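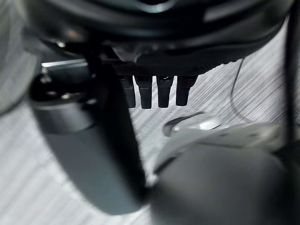 What should I do first when the robot pulls a cloth and does not let go?

Press the stop button and leave the cloth alone until the arms have been still for a full minute. After that you can open the fingers by hand, one at a time, starting with the thumb.

I learned this with the throw from our sofa. The robot was taking it down for washing, the way it had done many times, and one hand opened while the other stayed closed. The arm kept travelling. The throw was caught on the floor lamp, and the lamp came down with it. Nothing was broken except the bulb, but my aunt was sitting in the armchair and she still talks about it. I wrote to Kaja Mets, who repairs these machines at Trarkstead, and most of the tips on this page come from her answers. The mistakes are mine.

Before you start it

Look for anything tall within reach of the cloth. Lamps, coat racks and plant stands are the worst, as a light blanket can pull over a heavy-looking base. Move them, or do that corner yourself.

Walk once around the robot and look at the cables near the wrists. A cable needs a little slack, but a big loop can go around a chair arm or a knob. Ours had a loop wide enough for my fist. Kaja told me not to tape it flat and to ask for new clips. A set of 56 clips was the smallest pack I could buy, so now I have clips for life.

Take off your scarf. Tie back long hair. Stand where your hand can reach the stop button, and not between the two arms.

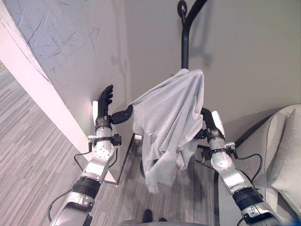

Two hands at a grey cloth on a stand, near a glass-topped table.

When both hands hold the same cloth

This is the moment I watch the most. If one hand is late to release, the other one pulls against it and the fabric can tear. My linen tablecloth from Idora has such a tear, as long as a finger. Set the speed to slow for thin fabric. On our model the slow setting is 300 and the normal one is 500, and I have never found out what the numbers measure.

Glass tables should be moved before the work and not during it. I use a Kairys felt mat if the table is too heavy to move, but a mat will not save the glass from a metal elbow.

If the fingers stay closed

Do not cut the cloth unless a person is caught. Do not pull it sharply either, for the fingers are stronger than the stitching. With the power off, push the cloth a little towards the palm, then lift it out sideways. Look in the joints for threads and lint. I use a soft paintbrush and a torch, and I take out every thread I can see. Oil is a bad idea here, as it goes onto the next thing the hand will touch.

Large pieces on a sofa

A big throw gathers into a thick bunch in the gripper, and it is easy to think that the hand has a good hold

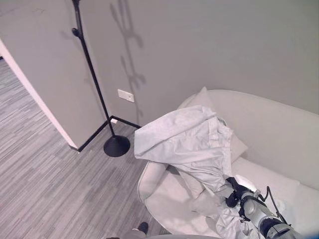
when it has in fact taken the cushion cover too. Take loose cushions away first. My neighbour Yesenia Carhuamaca lost a zip like this from her Willow cushions, and the machine did not report any fault.

Write down each time a hand is late to open, with the kind of fabric. Kaja asked me for this list before anything else. In November she changed one finger joint, and it has opened properly with cotton and fleece. With wool I still keep my hand on the button.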